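Folding the winter jackets

June is late to be putting winter jackets away. I know that. Ours were still on the hooks by the front door until Thursday, when I went to hang up a raincoat and the whole row came down on my foot. So that was the afternoon gone.

I have tried most of the usual ways to store puffy jackets. For two years I used vacuum bags. They do save space, but I never liked how the jackets looked in the fall. One of them came out with a crease across the back that stayed until Christmas. Then I tried leaving them on hangers in the hall closet, and we couldn't get to anything else in there. Last year I rolled them and pushed them into a plastic tub, and the lid popped off sometime in August.

This year I folded them. A bed is the best place for it. The kitchen table is too narrow for the sleeves, and I'm done kneeling on floors.

The part I kept getting wrong before was the zipper. I used to fold first and deal with the zipper later, and it would end up bunched in the middle with a hard lump under it. Now I look at the zipper first. I close it all the way, run my hand down it so it lies straight, and only then start on the sleeves.
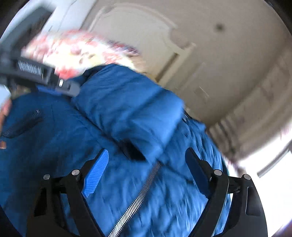

Leave the zipper open an inch at the top, Morenike Nwosu wrote when I mentioned all this in the last post, or you'll trap the air and the thing will never lie down. She also said to start pressing from the hem and work up to the collar, so the air has somewhere to go.

I tried it her way on the second jacket and it does help. With the zipper closed to the top, I was leaning on the jacket and it was filling up again behind my arm. With a small gap, it settled in less than a minute. I went back and redid the first one.

For anyone who wants the steps, I lay the jacket on its back, cross the sleeves over the chest, and fold both sides in until they meet. Then I press the air out from the bottom up. After that I fold the bottom up to the collar and turn it over. If there's a hood, I tuck it inside before the sleeves go across. Pockets get emptied before any of this. I found a parking ticket from Tilcombe, a glove that isn't mine, and a bus pass that ran out in March.

I did wash everything first. The Latetti jacket went through on cold and then had two rounds in the dryer on low, with a couple of tennis balls. The Hirora one has a label that says not to tumble dry, so it hung over the tub for three days – turned and shaken out every time I walked by. I wouldn't skip that. If a jacket feels even slightly damp in the thick parts, it isn't ready to be put away.

Puffy ones take longer to fold than the smooth kind. They open back up the second I let go, so I keep one hand on the fold and go slowly with the other.
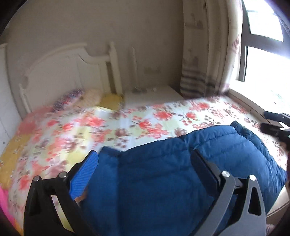

Once a jacket is folded I give it a few minutes under a couple of heavy books before it goes in the bag. The bags are plain cotton ones with a drawstring, 2 for each shelf, and I write the name on a paper tag so we're not opening all of them in November. They sit side by side, never stacked more than two high.

I thought about cedar blocks and decided against them. The last set made everything smell like a pencil case.

Still to do are the wool coats, which need a trip to the cleaners, and the scarves. The scarves are in a pile on the chair. I'll probably get to them next week.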